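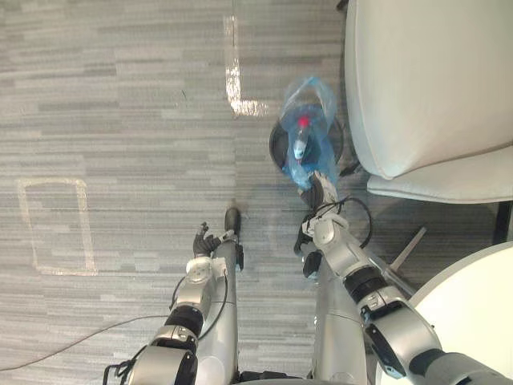

大学施設における廊下ごみ箱の利用と分別に関する調査
日本語表現プロジェクト 最終報告書
班員:Zoi Papadakis、Areti Tsolakis、Emmanuel Mosoti、Lefteris Nikolaidis

1. テーマを選んだ理由

私たちの班は、授業の多くが行われるChatzigeorgiou館のごみについて調べた。最初は市全体のリサイクル制度を扱う予定だったが、資料が行政文書に偏り、自分たちで確かめられることが少なかった。中間発表の際に、指導教員のRitva Räsänen先生から範囲を絞るように言われ、毎日使っている建物を対象にすることにした。

Chatzigeorgiou館は教室、自習室、教員の研究室が入った四階建ての建物で、一階に喫茶店Vavettiがある。昼休みには他の学部の学生もVavettiを利用するため、この建物で出るごみには、ほかの建物から来た人のものも含まれる。ごみの回収は大学が契約している清掃会社Golikが行い、紙と容器類はそこから業者Fikachの選別所へ送られる。このことは、調査を始める前は班員の誰も知らなかった。

調べたかったのは次の点である。廊下のごみ箱には何が捨てられているのか。利用者は分別の表示を読んでいるのか。ごみ箱の置き場所によって中身は変わるのか。

2. 調査の方法

調査は十月に始め、授業期間中の平日に行った。方法は、ごみ箱の観察、質問紙調査、清掃担当者への聞き取りに分けた。

観察の対象は、廊下と階段付近に置かれた13か所のごみ箱である。教員の研究室と自習室の中にあるものは、個人的な書類が入っている可能性があるため除いた。観察は午前の最初の授業の前と、夕方の回収の前に行い、満杯かどうか、袋の口がきちんと折り返されているか、目で見てわかる範囲で何が入っているかを記録用紙に書いた。袋の中身を出して調べることも検討したが、衛生上の問題があり、大学の施設課の許可も下りなかったので、表面から見えるものだけを記録した。

質問紙は200部を印刷し、Vavettiの前と二階の掲示板の横で配った。回収できたのは113部で、白紙や途中までのものは含めていない。質問は選択式を中心とし、最後に自由記述欄を設けた。最初の版では「いつも分別していますか」という質問があったが、試しに答えてもらった友人たちがほぼ全員「はい」を選んだ。そこで「最後にごみを捨てたとき、表示を見ましたか」という質問に直した。

聞き取りは、Golikの現場責任者の方に夕方の回収後に時間をいただいて行った。録音は断られたため、Areti TsolakisとEmmanuel Mosotiがそれぞれメモを取り、後で照らし合わせた。二人のメモが食い違った部分は報告に使っていない。

3. 観察の結果

ごみ箱の中身は、置かれた階によって大きく違った。一階では紙コップとそのふた、ナプキン、パンの包み紙が多く、Vavettiで買ったものがそのまま捨てられていると考えられる。二階と三階ではペットボトルと印刷した紙が目立った。四階は研究室が多く、ごみの量そのものが少なかった。

満杯になりやすかったのは一階の階段横と、二階の大教室の前である。どちらも授業の合間に人が集中する場所で、夕方にはごみがふたの高さを超えている日もあった。一方、同じ二階でも奥の廊下にあるごみ箱は、夕方になっても半分以下のことが多かった。二つのごみ箱の間は歩いて一分もかからない。

紙専用の箱については、予想と違う結果になった。紙以外のものが最もよく入っていたのは、大教室の前にある紙専用の箱である。隣の一般ごみの箱がいっぱいになると、利用者は空いている紙の箱に捨てるらしい。午前の観察では紙専用の箱に異物がほとんどなく、夕方に増えていたことも、この見方と合っている。ただし、利用者が捨てる瞬間を続けて見ていたわけではないので、推測の段階にとどまる。

袋の状態も記録した。袋の縁がごみ箱の内側に落ちている場合、ごみが袋と箱の間に入り、袋を替えても底に残る。この状態は軽い紙コップが多い一階ではあまり見られず、飲み残しの入ったボトルが多い二階で目立った。

4. 質問紙調査の結果

「最後にごみを捨てたとき、表示を見ましたか」という質問に「見た」と答えた人は、回答者の半分に届かなかった。「見なかった」と答えた人に理由を聞いたところ、「もう覚えている」という選択肢が最も多く選ばれた。しかし、そのあとに置いた確認の質問では、内側に加工のある紙コップをどこに捨てるか、正しく答えた人は少数だった。覚えていると答えた人とそうでない人の間に、正答の差はほとんどなかった。

学年による違いも調べた。入学したばかりの学生のほうが表示を見たと答える割合が高く、学年が上がるにつれて下がった。これについてLefteris Nikolaidisは、上級生は一度覚えた古い規則で捨て続けているのではないかと考えた。施設課に問い合わせると、紙コップの扱いは以前に一度変わっており、当時は学内メールで知らせただけだったという。

自由記述欄には多くの意見があった。いくつかを日本語に訳して載せる。

「字が小さい。かばんを持ったまま腰を曲げて読む人はいない。」
「Vavettiの中に返却口がほしい。廊下まで持って出るから廊下がいっぱいになる。」
「どうせ最後は全部同じ袋に入れていると思う。」
「飲み残しを流す場所がない。」
「三階の窓のそばのごみ箱は夏ににおう。」

三番目と似た意見はほかにもあり、分別しても意味がないと考えている人が一定数いることがわかった。そこで、この点を聞き取りの質問に加えた。

5. 清掃担当者への聞き取り

責任者の方によると、紙専用の箱と一般ごみの箱の袋は、最初から最後まで別の台車で運んでいる。ただし、紙の袋に飲み物がこぼれていた場合は、その袋全体を一般ごみに移す。ぬれた紙が混ざるとFikachの選別所で受け取ってもらえないからである。学生が「同じ袋に入れている」と感じるのは、この移し替えを見たためではないかとのことだった。

この建物で使うごみ袋は、一学期でおよそ3000枚になるそうだ。半分しか入っていない袋も、衛生のため毎日取り替える決まりになっている。観察で見た二階奥のごみ箱も同じ扱いである。ごみ箱の数を減らせば袋の使用量も減るのではないかと質問すると、減らす場所を間違えると床に置かれるごみが増え、片づけの時間がかえって長くなるという答えだった。数年前に四階でごみ箱を撤去したときは、窓枠に紙コップが並んだという。

作業のうえで最も困るものを聞くと、液体の入った容器と、箸や串のような先のとがったものを挙げられた。袋の口をしばるときに手に刺さることがあり、重い袋は運ぶ途中で底が破れる。日曜は作業がなく、土曜の午後に出たごみは月曜の朝まで残るため、週末に自習室を使う人はできるだけ持ち帰ってほしいとのことだった。

6. 考察

調査を始める前、私たちは、利用者の意識が低いことが分別の進まない主な原因だと考えていた。Zoi Papadakisが書いた最初の計画書にも、啓発ポスターの作成が目標として書かれている。しかし観察の結果を見ると、同じ人たちが使う同じ建物でも、場所と時間によって分別の状態がかなり違う。ポスターを増やしても、一般ごみの箱が夕方に満杯になる問題は残る。

置き場所について言えば、大教室の前には今より大きい一般ごみの箱が必要である。二階奥の箱をそこへ移すだけでも効果があるかもしれない。この案を責任者の方に伝えたところ、通路の幅に決まりがあるので施設課に図面を見せたほうがよいと助言を受けた。私たちは廊下の幅を測っていなかったため、この報告書では具体的な配置図を示すことができない。

表示については、字の大きさと高さの両方に問題がある。現在の表示は箱の正面の低い位置に貼られ、立ったままでは読みにくい。また、文章が長く、最も間違えやすい紙コップのことは最後の行に書かれている。捨てる人の目の高さに、間違えやすいものだけを示す表示を貼れば、今より見てもらえると考える。

飲み残しについては、Vavettiの店長から、返却口の横に液体用の容器を置くことなら相談に乗れるという返事をもらった。清掃と排水をだれが受け持つかは決まっていない。

7. 調査の限界

質問紙はVavettiの前で配ったため、喫茶店をよく使う人の回答が多くなった可能性がある。教員からの回答はごくわずかで、集計では学生と分けなかった。観察は四人で分担したが、「満杯」の基準が最初の一週間は人によって違い、その週の記録は集計から外した。試験期間は調べていない。試験期間には自習室の利用が増えるので、ごみの量も種類も変わると思われる。

また、班員のうち二人が途中で体調を崩し、夕方の観察ができなかった日がある。その日の欄は空白のまま残した。

8. 役割分担

計画と施設課への連絡:Zoi Papadakis
質問紙の作成と翻訳:Areti Tsolakis
聞き取りと記録の整理:Emmanuel Mosoti、Areti Tsolakis
観察表の集計と考察の下書き:Lefteris Nikolaidis
観察:全員

質問紙の原文と観察表は、学科の資料室に提出した紙の版に付けてある。表示の試作品は二階の掲示板の横に貼らせてもらえることになり、期間は施設課からの返事を待っている。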